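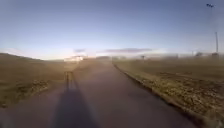
Fig. 1. Open road, low sun, the robot's own shadow ahead of it.

Week 6 notes – Can they do the chores yet?
Mared Beddoe

I start this unit outdoors every year, and then we go straight back inside to the laundry. Driving along a road like the one in Fig. 1 feels like the hard problem, because it's big and fast and people get hurt. Folding a towel feels like nothing. By the end of today I'd like you to be a bit less sure of that ordering.

Take the road first. Most of the job is staying on the gray part. Look at the two sides, though. On the right there's a raised strip of gravel that gives you a decent edge to follow. On the left the asphalt just blends off into dry ground, and a simple edge finder will wander there. Then there's the shadow, which is dark, roughly rectangular and lying right in the lane. You know it's a shadow. A program that only asks "is this patch darker than the rest?" may well call it an obstacle, and it's an obstacle the robot can never catch up with! Haze up ahead doesn't help either. Jot down which of these you'd fix with a better camera and which with a better program. We'll argue about it.

Now the house. My running example is Bareo, the towel folder from the Jiment project (handout 2 has the diagrams). We ran 287 towels through it last November and I timed the lot. It's slow, slower than my mother, and it was beaten completely by a fitted sheet. What it never had to do was find the towel, because we put each one flat on the table for it. Keep an eye out for that in every demo you watch. Who set the table?

Shop floors sit somewhere in between. Rees is our bin-picking arm, and with one kind of bracket in the bin it's a good worker. Mix in a second kind and the misses go up. Put a plastic bag in there and you may as well go for lunch. Flakier is the log viewer we use to go through the misses, and yes, the name is a student's fault. There are 886 logged picks in the shared folder. Please don't rename the files.

So, can they do it yet? My answer is "some of it, if you tidy up first" – and I change my mind a little every time I teach this.

For next time

Read the chapter on grasping, but skip the proofs.

Pick one chore you did this week. Write down every step, including the ones you did without thinking, like moving the mug to get at the sponge. One page is plenty.

Bring your lab login. Half of you forgot it last time.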